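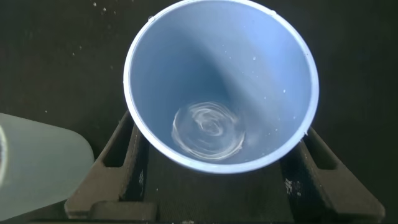 Stevstead workshop members finish home-built pouring arm

Stevstead, Apr 30, 2025 – Members of the Stevstead shared workshop have finished building a bench-top robot arm that pours liquid from a bottle into a cup. The project, called Jollow, started in November and was put together on members' evenings at the workshop in Bendotness.

The arm has 3 working joints and was built from second-hand motors and parts cut on site. A small camera at the wrist looks down into the cup, so the control software can judge the level of the liquid and tell the arm when to tip the bottle back. The cup is light blue plastic and sits in a dark holder on the bench.

"We went through a lot of kitchen roll," said Catarina Neves, who led the build. "The arm could lift a bottle fairly early on. Getting it to stop pouring at the right moment took most of the winter."

Levente Juhász wrote the control software and Anoma Fakir designed the holder. An earlier holder let the cup lean when the bottle touched the rim, and was replaced in favour of one with two arms that the cup sits down inside.

The group has logged 3055 practice pours. Clear cups were tried first, but the camera struggled to find the edge of them against a dark surface.

Parts lists and drawings are free to anyone who wants to build their own. Members will also run 2 build days at the workshop, with 16 places on each. No experience of electronics is needed, but people should bring a laptop.

To book a place or ask for the drawings, contact Nimal Sarkar at the workshop desk.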